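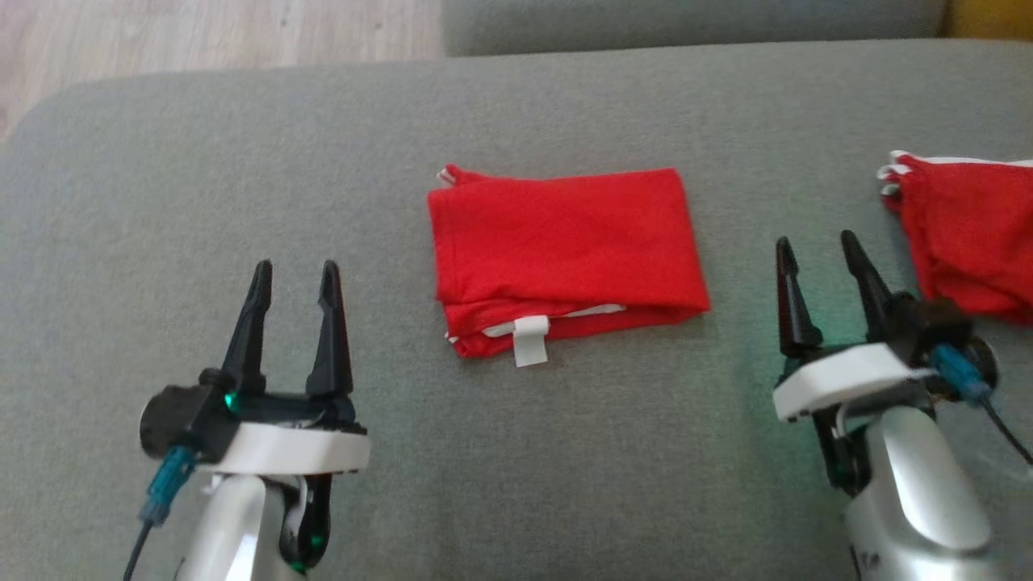
# How we look after Treris, the robot with two arms

Treris is a robot that learns to fold clothes. It lives in our workshop in Gilport, and it has two arms. My name is Esmaeil Azimi and I am one of the people who take care of it. Children who visit us ask very good questions about this work, so I have written down the answers.

## What is at the end of the arms?

You have a hand with five fingers. Treris has a gripper on each arm, and every gripper has two black fingers. They open and they close, and they can do nothing else. Try it yourself: pick up a T-shirt with only your thumb and one finger of each hand, and then fold it. It is possible, but you must think about every move.

The fingers get narrow at the top. This is good for cloth, because a thin tip can slide under one layer of a sleeve.

## Waking up the robot

Every morning Shahzad Baloch does the first check. He has a list on a card and he follows it always in the same order.

1. He looks at the area next to the arms. No person may stand there.
2. He holds each blue connector and feels if it sits well in its place. A connector joins the cable to the gripper, like the plug of a lamp.
3. He follows the black cables with his eyes. They should hang free and not be twisted.
4. He switches on the power and waits for the small green lights. If a light stays dark, he switches off again and calls me.
5. He asks the robot to open and close each gripper, very slowly.

Only then do we give it something to fold. Red cloth on a grey sofa is easy for us to see, also from the other side of the room. The sofa is a harder place than a table, because the cushion is soft and sinks a little when the fingers push on it.

## What can go wrong?

Mostly dust. Clothes lose very small hairs, which we call lint, and the lint goes into the narrow places between the fingers and the gripper body. Somkiat Khunthong cleans it out with a soft brush. He does this after every 900 folds. The computer keeps the number, so we do not have to remember.

Screws can also become loose. The gripper sits on a white plate, and when the plate moves even a little, the fingers arrive in the wrong place. In October this happened to the left arm. The robot took hold of the air beside a towel, again and again, for a whole morning! We tightened the plate, and then we had to do the setting up again.

## What is "setting up again"?

The robot must know where its own fingers are. When you close your eyes and touch your nose, your body knows the way. A robot has to measure it.

We bring each fingertip to a point that we have measured before, and the computer compares. "I think I am here," says the computer, "but I am there." The difference is saved, and from then on the robot corrects itself. With two arms we do it two times – first left, then right – and I drink my tea in between.

## May I touch it?

Yes, when the power is off and a grown-up from our team is with you. The arm feels heavier than it looks. Please do not pull on the cables, and keep long hair tied back.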